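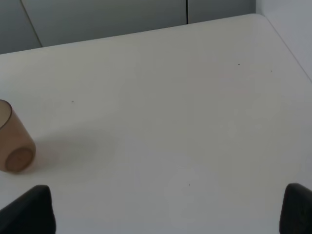
One of the brown tumblers, on its side on the new white top

Drinks corner at Nustcombe, second progress report
To: Godelieve Wuyts, Stosholm
From: Jolien Desmet
2018-01-18

Hi Godelieve,

You asked for something shorter than last time and I really did try, but a lot has happened since the fall and most of it is good news! The short version is that the tables are in, the tumblers are in, the bottles are half sorted, and we still have a bit of your money left. The long version is the rest of this.

Tables first, as that's where most of the grant went. You'll remember we were going back and forth between the oak look and plain white. We went with white, the matte one, and I'm so glad we did. The dining room at Nustcombe gets very little sun on that side and the old brown tops swallowed what there was. With the white you can see what's on the table, and for people whose eyesight isn't great (that's well over half of our lunch group) it makes a real difference. The corners are rounded too, which Fatemeh Safavi from the day team had been asking for ever since the bruised hip business last spring. De Bruijn delivered them in December, two days early, and took away the old ones without charging us for it.

The downside of white is that every crumb shows. You wipe it, you turn around, and there's a little dark speck sitting there looking at you. I mind this more than anyone else does. Fatemeh says it's good for us.

Now the tumblers. We ordered 153 of them, all the same shape, short with fairly straight sides, and all in the same see-through amber brown. The clear ones we had before were hopeless on a pale surface, people would reach right past them or put a hand through them. A tinted one stands out, even when it's only got water in it. I had worried that you wouldn't be able to tell how full they were, but you can see the level of a brown drink right through the side, and Inmaculada Cabello in the kitchen now pours to two thirds and stops there. It's kept the lunch table a good deal drier. 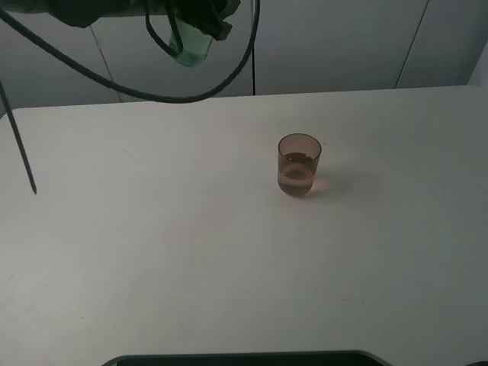
Drinks corner, report no. 2 | page 2

I promised to tell you about complaints as well, so: there have been a few. One gentleman thinks brown tumblers make apple juice look like cold tea, and he has a point. A couple of people miss having a handle, so we kept the old mugs for anyone who wants one. Sem Dewulf on the evening shift feels the tumblers are too light and get knocked over too easily when sleeves are involved. I've asked him to jot it down whenever it happens, so that by the next report I can give you more than his feelings on the matter. My own hunch is that it's the reaching across that does it, and that we should be setting drinks closer to the person and further from the edge. We've started doing that at lunch. Evenings are a work in progress, sorry Sem!

The other thing he brought up is how they get put away. They were being laid down on their sides after clearing, and a tapered tumbler on its side doesn't stay where you leave it, it wants to swing around in a curve. So now the rule is rim down on the tray, straight away, no parking them on the table. It's on a card by the hatch. 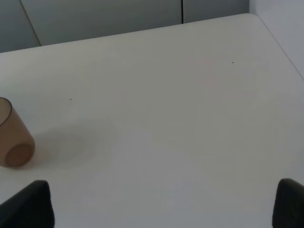 Bottles and what's next

The bottles are the part I'm least happy with. The plan was one color per drink, so that people could help themselves without having to read a label. Green was going to be water. It's a nice clear signal on the white table and the regulars picked it up within a week, so the idea is sound. The trouble is the supplier, Flevano, who can do us the green plastic ones whenever we like but keeps moving the date for the other colors. 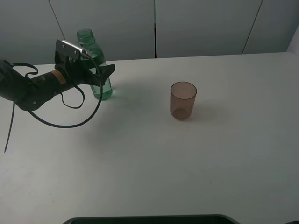
I've called them twice and been told "end of the month" both times, and I didn't ask which month, which was silly of me. If they let us down again I'd like to get the rest somewhere else, even if the shape doesn't match exactly. Would you be OK with that? Strictly speaking the application says one supplier.

Money: we have $124 left on the drinks line. I'd like to put it toward non-slip trays, the kind with a raised lip, and Inmaculada has found some that fit our cart. If you'd prefer it went back into the bottles, just say so and I'll hold off.

Do come by for lunch if you're over this way. Fish is on Fridays.

Jolien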